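Handling rules for grippers in home kitchens – speaker notes
Ostis practice meetup, 16 Dec 2025
Slot is 30 minutes, leave 5 for questions. Water on the lectern!

Slide 1 – Title
Hi everybody, thanks for staying after the coffee. I'm going to talk about house rules, the kind you write for yourselves when the big safety standards stop being specific enough to help you on a normal working morning. I do like the big standards, by the way (I've been known to read them on trains), but they were written by people thinking about fenced cells and heavy arms, and most of us in here are working in kitchens with cups.

Slide 2 – Where our rules came from
We started at Rerkgate with one page taped inside a cupboard door. It said things like "be careful with glass." You can guess how much that helped. Then Talgate joined the project with their own page, and theirs disagreed with ours on half the lines, so we sat down and wrote one set together. We call it the Morsy sheet. Morsy was the name of the project folder and it stuck.
Ask the room: who has a written handling sheet? Who has read it this month? (Wait for the laugh, there's always a laugh.)

Slide 3 – The log
Before we wrote a single rule we went back through our session log. 885 grasps, and we marked 151 of them as ones we'd rather not have on a training reel. Slips, pinches, a jaw closing on a rim when it should have gone around the body, that sort of thing. Don't read the table out loud, just let people look at it. Point at the rim row, it's the one I care about.
If somebody asks how we decided what was a bad one: two people marked each grasp on their own, and if either of them didn't like it, it counted. Very low tech. I'd do it that way again.

Slide 4 – Rule one, look at the pads
Check the pads before every session. Both of them, front and edges, with your thumb as well as your eyes. Look for a corner lifting, grit in the texture, a shiny patch where the grip has worn off. Then check the screws. We write initials on the sheet when it's done, and yes, people grumbled, and then they got used to it.
Don't clean pads with dish soap and put them straight back to work. Rinse, dry, wait. I've got a longer rant on this, skip it if we're behind.

Slide 5 – Rule two, glass is its own category
Glass gets its own line on the sheet, its own closing speed and its own inspection. Hold it up to the light and turn it all the way around before it goes anywhere near a jaw. A chip in the rim means it's out, no arguing about it. Go for the body of the tumbler, close slowly, and stop when the pads have contact. Most new operators squeeze too much because plastic and paper forgave them earlier in the day.

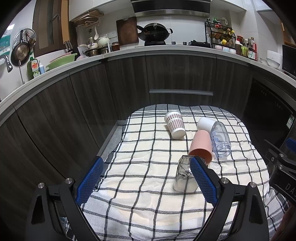 Slide 6 – Rule three, the surface
Put a cloth down. Cups on their sides like to roll, and a cloth slows them up and gives a dropped glass something kinder to land on. Ours bunch up constantly, so the sheet says to flatten the part you're working on between runs and leave the edges alone. Talgate wanted a rubber mat and we went back and forth on that for most of December. Cloth won for now – mats may be back in the next version.

Slide 7 – Rule four, it's still a kitchen
Burners off and checked before the first grasp. Knives stay in the block. Anything hot stays out of reach of whoever is holding the tool, and that person doesn't walk around the room with it switched on. If a glass breaks, everything stops, the cloth gets lifted with the pieces inside it, and you start again with a new one.
Tell the story about the teaspoon if the room is friendly.

Slide 8 – What I'd still change
The sheet is too long. It has crept onto a second page and people don't turn pages with a tool in one hand. I'd also like a proper rule for mixed materials, when you go paper, glass, plastic in one run, and right now all we say is "reset between types," which is pretty vague. If you've got better wording, please come and find me, I'll be by the door.

Copies of the sheet are on the back table. Take two, one for the wall and one to scribble on.
Questions.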